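Speaker notes, "Small arm, slow brain", Sorkberg robotics meetup, Monday evening slot

Slide 1. Title. Say hi, check the mic, get the clicker working BEFORE I start talking (last time I did the whole intro on somebody else's slide).

So the short version of who I am: I write planning code for cheap arms. By day it's at Sarnbridge, on bigger machines with proper drives. At night it's hobby servos and printed parts, and the hobby stuff has taught me way more about software, mostly by making my software look bad.

Slide 2. The task. Pick up a cube, put it in a box. That's it, that's the whole talk! Ask for hands: who has done this one? Expect half the room. Who would leave theirs running overnight? Wait for the laugh.

Slide 3. The stack. Keep this quick, people can read. Camera gives a cube pose, the planner makes a joint path, the servo loop follows it at 105 updates a second. Three processes with a message queue between them. I call the planner Flurnberg, after the train station where I wrote the first version, and yes I know it's a silly name, it stuck.

Point to make here: each piece was fine alone. The tests passed and the simulator was gorgeous. All the trouble lived in the queue, in the time between "I saw the cube there" and "the gripper is going there."

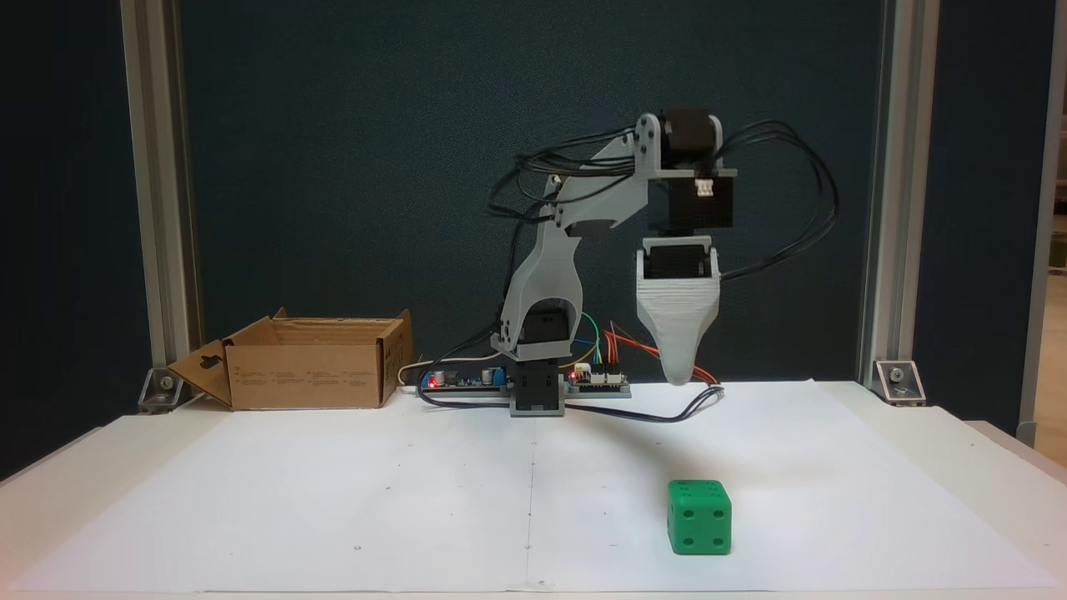 Nedeljković asked me, when I ran this talk through at work, why I didn't just stamp every message with the time it was captured and throw out anything stale, and whether the planner even knew how old its pose was. Fair question, and the answer was no. It had no idea. I was stamping poses when they came out of the detector, so the detector's own delay was invisible to everything after it.

(Pause here. Let people groan.)

Slide 4. The delay plot. The big hump is the normal case, 34 milliseconds from capture to pose. Then walk over to the screen and point at the long tail on the right, which is the detector doing its retry when it isn't confident. For a cube sitting still, who cares. But I was also using the camera to correct the gripper position as it moved, and there an old pose is a wrong pose. The planner would happily fix an error that was already gone.

Slide 5. What I changed. Don't read the bullets out loud!
Stamp at capture, carry the stamp all the way through.
Planner looks up joint angles at the capture time, from a short ring buffer, and compares against those.
Anything older than the buffer gets dropped and logged.

The ring buffer is 20 lines of code, and I put it off for a whole winter. If someone asks about clock sync: everything runs on one machine, so I got off easy. With the camera on its own board you'd have to solve that first. 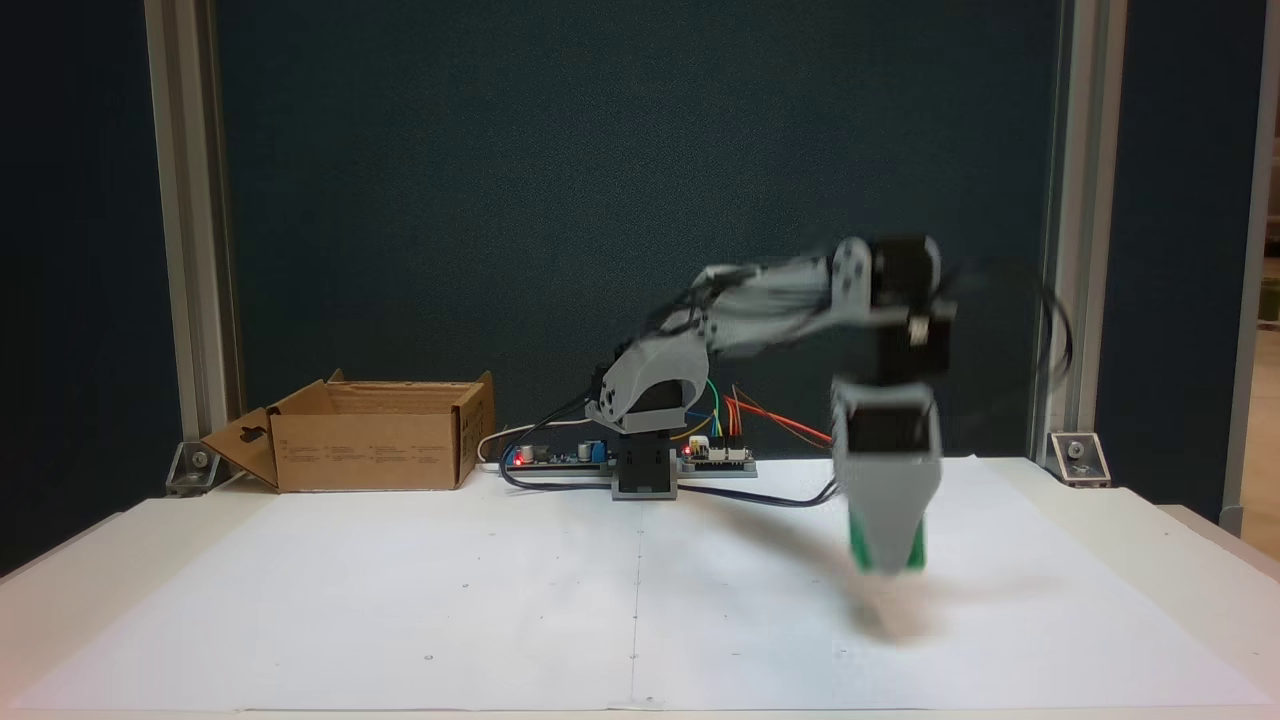
Slide 6. Speed. With the stamps sorted out I could finally turn the velocity limit up, and that's when the next thing showed up, which was my trajectory code. I had trapezoid profiles, so acceleration jumps at the corners, and a light printed arm with a heavy wrist rings like a bell when you do that. Swapped in a jerk-limited profile. Moves got a touch longer on paper, but I could cut the settling wait before closing the gripper, so the full cycle came out shorter.

Slide 7. Logging. If I'm running late, skip to here. Log the commanded angle, the measured angle and the pose age on the same timeline, in one file. I had them in three files for ages and kept lining them up by eye, which is a terrible way to spend an evening.

Slide 8. Still broken. The planner treats the box as a solid block with a margin, flaps and all, so it takes a big lazy detour over the top. I'd like a proper shape in there. Also no recovery if a grasp misses, it just carries nothing over to the box and opens up, very proudly.

Questions. Repeat each one into the mic. If it's quiet, bring up the retry in the detector again and ask how other people cap theirs.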